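Lilberg School District Adopts Revised Physical Education Framework

The Lilberg School District has approved a revised physical education framework for its elementary and middle schools. It replaces the activity guidelines used to date and sets common standards for lesson time, assessment and staff training.

Under the framework, each student in grades one through eight receives 60 minutes of scheduled physical education per session, with two sessions a week. Instruction is divided into five units: movement skills, team games, track and field, dance, and water safety. Schools may set the order of the units but must complete all five within the school year.

The framework covers 2942 students. Of these, 700 are in grades six through eight and will also complete a fitness record twice a year. The record lists endurance, flexibility and balance results and is kept by the school - it is not used for grading.

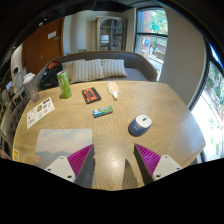 Lilberg, 8/4/25 - Training for teaching staff will be led by Stefaniia Kovalchuk, district coordinator for physical education. The training consists of four modules and includes practical work on adapting activities for students with limited mobility.

"The previous guidelines listed activities but did not define what a student should be able to do at the end of a unit," said Kovalchuk. "The new text sets those outcomes by grade."

Water safety lessons will be held at the Mureck Aquatic Center under an agreement with the center's operator. Transportation is included in the district budget. Schools without a full-size gym will share the indoor facilities at Metwally Middle School under a fixed timetable.

Equipment orders have been placed for mats, low hurdles and balls in three sizes. Delivery to schools is scheduled for October. Until then, schools will use existing stock.

Parents may request a copy of the framework from their school office. Questions on medical exemptions should be addressed to Danylo Pavliuk, student health services.

Recent releases
Bus Route Changes for Metwally Middle School
Uliana Stasiv Named Director of School Athletics
Library Hours Extended at Three Schools

Contact: Communications Office, Lilberg School District | © Lilberg School District | Back to top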